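Bench notebook, May, table refinishing, continued

Picked up where Edin left off. The top had been sitting flat on the trestles under a sheet since he did the last sanding pass. Took the sheet off, vacuumed, went over it once with a dry cloth. Room was 2 degrees cooler than I like for oil, so I put the heater on and did the paperwork first.

The order is for the reading room tables at Trandum. They want the tops pale and they want them to stay pale. The old finish was a varnish that had gone yellow, with cup rings through it near one end. Edin stripped that with the card scraper and then sanded. His note on the job sheet says he stopped at 300 because going finer closed the surface up on the test offcut and the oil sat on top in patches. I would have gone finer, but I looked at his offcut and he has a point. Left it where he stopped.

Finish is the Endska hard oil with the white pigment in it, tin number 3030 on our shelf. Stir from the bottom. Last time the pigment had settled into a cake and the first third of the tin went on nearly clear, then the rest came out like milk. I stirred for a good while with the flat stick, scraped the corners, let it stand, stirred again. Poured into the tray through a paper filter and got a few lumps out.

Test strip first on the underside, by the rail. Three patches: wiped off right away, wiped off after ten minutes, wiped off after twenty. The ten-minute one looked best under the window. The twenty-minute patch dragged when I wiped it and left a smear I had to work out with the white pad. Going with ten.

Questions I had before starting on the top side:
– whether the last of the rings is gone or only hidden by the sanding haze
– whether the grain takes the white evenly where it bunches up
– whether to do the edges before or after the face

Edges first, in the end. Less chance of drips running onto a face that is already wiped.

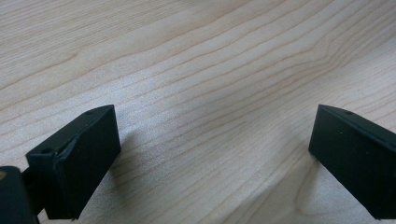
The grain on this one runs on the diagonal, and it gets a bit wavy where the lines crowd together. The color is a creamy blond with the lines a shade darker, and matte, so it is in line with what Trandum asked for. The light puts a whiter band through the middle of the surface. I mention it for whoever checks this after me, so they don't take the sheen for a patchy coat. Move your head and look again before reaching for the pad.

Zinhle came by at 3 with the Gashi sample board to compare. She held it against the edge, then at the corner. She thinks we are slightly warmer than the sample. I think the sample has been in a drawer and the table hasn't. We agreed to judge it again after it has cured and to leave the tin alone until then. If it still reads warm, a second thin coat with the same oil, no extra white.

Note on rags. Used up the last of the lint-free ones. The blue shop rags shed, so don't use those on this job. Spent rags went in the water bucket outside by the door. Please don't tip the bucket until they have been taken out and laid flat. Someone put a wet bundle in the bin last week and I had to fish it out.

Packing. Zinhle has asked Karton for the edge protectors and the large sheets. They quote up to 1000 sheets per pallet and we need nowhere near that, so she is trying to get a part pallet. Cardboard must not touch the face until the oil is properly hard. Foam tissue first, then board, then straps over the rails and never across the middle.

Things to do:
– check the underside patches again in the morning before touching the top
– fingernail test on the edge, not the face
– light pass with the white pad only if it feels rough
– ask Edin if he kept the scraper burnisher, it isn't on its hook
– write the cure time on the tag and tie it to the leg bolts
– order more filters

Heater off, extractor left on low, door to the spray room shut. Lids back on both tins and the 3030 turned upside down so the pigment settles toward the lid for once. The remaining tops are still stacked by the wall with the old varnish on.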